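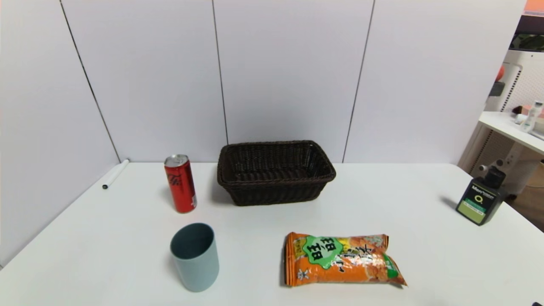 Smoke generator in a 1/48 harbour tug, worth the bother?
Boats and marine electronics

turik_tugs
Joined January
Posts: 29

Hello all! My Valier harbour tug is nearly done and she sails beautifully, so of course I now want smoke coming out of the funnel. I've been reading up on the oil-wick type and the ultrasonic mist type and I'm going round in circles. The hull is short and there isn't a lot of room behind the wheelhouse. Main battery is a 6 cell NiMH pack, 7.2 volts. Has anyone fitted either sort in something this small? Videos very welcome, I could watch funnels all day.

Bilgewater Bob
Posts: 2,000

Lovely choice, the Valier hull is a cracker. Go for the oil type with a little fan under it. Proper smoke, hangs over the water on a still morning and smells wonderful! Give it its own battery though. Mine shared the main pack for one season and the smoke died away every time I opened the throttle.

upstream_annie

Disagree with Bob on this one (sorry Bob). Oil gets everywhere. I had a film all over the inside of the deck and the paint round my funnel went soft. Ultrasonic uses plain water, and with a pair of white LEDs under the outlet it looks fantastic at dusk. I'd never go back.

Bilgewater Bob

Steam isn't smoke, Annie! On a diesel tug it looks like somebody left the kettle on. And the mist drops straight back down the funnel in any breeze.

upstream_annie

Only if the fan is too weak. Mine clears the funnel by a good hand's width, come and see it at Vilville.

Jingyi Yin

Both work, I've got one of each. Two things for turik_tugs:

1. Mist units are fussy about water depth over the disc. In a small tug that rolls a lot, the disc ends up dry on one side and it cuts out. A bit of sponge in the tank helped mine no end.

2. Whichever you pick, put it on a switched channel so you can turn it off from the bank. An oil element left on with a dry wick is finished in no time.

Weight matters too. My tank, fan and disc came to 352 grams full, all of it high up, and I had to shift ballast down to the keel to get her steady again.

turik_tugs

352 grams! That's a lot more than I'd allowed for. Would the oil one be lighter?

Jingyi Yin

Much lighter, yes, even with a separate battery. I only run it for short bursts though.

prop_nut_30

Anyone tried running the fan speed off the throttle? More revs, more puff. I did it on my Upadhyay trawler with a spare brushed speed controller on a Y-lead and it's brilliant fun, she chuffs as she pulls away.

Bilgewater Bob

Now that I like. Does it puff in reverse as well?

prop_nut_30

It would if I let it, but the fan spins the wrong way and sucks, so I used a forward-only controller.

turik_tugs

Right, oil it is, own battery, fan on the throttle. Annie, I'll be at Vilville with the tug, bring yours and we'll put them side by side!

upstream_annie

You're on. Bring a rag for the oil.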